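Do you really need to wash red things on their own?

I have been told all my adult life that red goes in by itself. My aunt said it, the label says it, and the back of the Callik box says it in bold type. I've obeyed for years, and I'm starting to think I have wasted a lot of water on a superstition.

It started in December when I bought a pack of Bisgaard color-catcher sheets, 17 of them in a box, which is a strange number to sell anything in. The claim is that you toss one in with a mixed load and it soaks up whatever dye comes loose. Mine came out pale pink. Proof, says the box! But a white rag I threw in with the same load came out white, and so did the pillowcases. So either the sheet saved everything, or there was so little dye in the water that it only showed on a sheet made to grab it. The box doesn't discuss the second option.

I'm not a total unbeliever. New red cotton does bleed. I have owned gray socks that began life as something else, and I know exactly which towel did it. My quarrel is with treating every red thing as dangerous forever, like it's going to wait until its 60th wash and then strike.

So the pink-beige basket with the holes is still the red basket, for now. It fills up slowly, and one bulky red thing takes up most of it anyway.
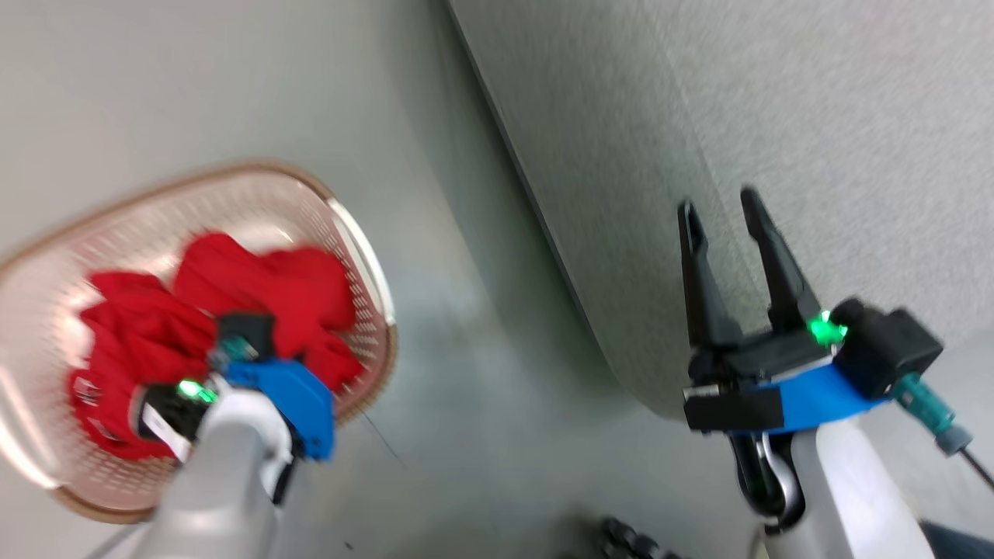
Imre Csizmadia wrote in to say I had it backwards: the color matters less than the water, and if I ran everything cold I could throw the red in with the jeans and quit buying little sheets. He also thinks a separate basket only encourages you to run half-empty loads.

Well, maybe. Cold water got oversold to me once already, by the same sort of people who sell vinegar for everything, and my kitchen towels smelled like a pond until I gave up. But on the half-empty loads he has me. I've run the machine for one red item more times than I'd like to admit, late at night, listening to it thump around in there.

What I'm doing now is dull. New red things get two washes alone. After that they go in with the darks, no sheet, cold if they aren't too dirty. The towels stay on hot and I won't be taking letters on that.

I still have most of the Bisgaard box. If anybody wants it, it's on the shelf over the dryer.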